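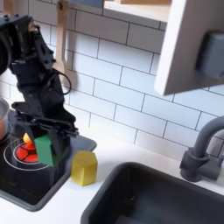
Tinby Children's House — February inspection, play areas and staff kitchen
Filled in by: Solange Rolland
Second signature: Didier Lacroix

Marks used: OK = good, W = needs work, N = not checked this time.

1. Entrance and coats

Outside door closes by itself: OK
Finger guards on hinge side: W
The guard on the lower hinge is split. I put tape for the moment but the tape is not a repair.
Coat hooks below eye level of the children: N
Didier has the measuring tape at the other house. Will check Thursday.

2. Large play room

Shelves fixed to the wall: W
The tall shelf moves 2 cm when I pull on the top. One screw is turning without holding. Heavy toys are moved to the low shelf until it is fixed.
Cords of the blinds out of reach: OK
Rugs flat, no lifted corners: OK
Radiator covers: OK, but please do not dry paintings on them.

3. Play kitchen corner

Edges of counter smooth: OK
Printed surfaces, no peeling: OK
Small pieces (food, lids, knobs) tested in the small parts cylinder: W
Two knobs went inside the cylinder. I have removed them. The older group does not need them, they cook very well without.
Battery compartments closed with screw: OK
Broken pieces thrown away: OK
Comment from Didier: the Nullby set in the cupboard was never on our list. I added it — it must be checked each month like the others.

4. Sleeping room

Distance between beds: OK
Mattress fits the frame, no gap: OK
Smoke alarm, test button: OK
The sound is weak compared with the one in the corridor. I ask that we change the battery even if the test is passed.
Room temperature: 18 degrees at 9:30, with window closed. OK

5. Staff kitchen

Gate locked when no adult is inside: W
I found it open in the morning. Everybody knows the rule, so I only repeat it.
Cleaning products in high cupboard, 145 cm or more: OK
Dishwasher rinse over 70 degrees: OK
Fire blanket visible and free: W
It was behind the bread box. Moved back.
First aid box complete: W
Missing the small bandages and one pair of gloves. Ordered.

6. Garden

Fence and gate latch: OK
Sand pit cover: OK
Swing chains: N
They are taken down for the winter.
Ground under climbing frame: W
The bark is thin on the side of the slide, because the children push it away with their feet. Please rake before the first group goes out.

Work to be done before the next visit

Shelf in large play room — Didier, urgent
Hinge guard at entrance — Didier
Battery in sleeping room — Solange
Bark — both groups, the rake is in the shed

Please write your initials beside the line when the work is finished, and leave this sheet in the blue folder.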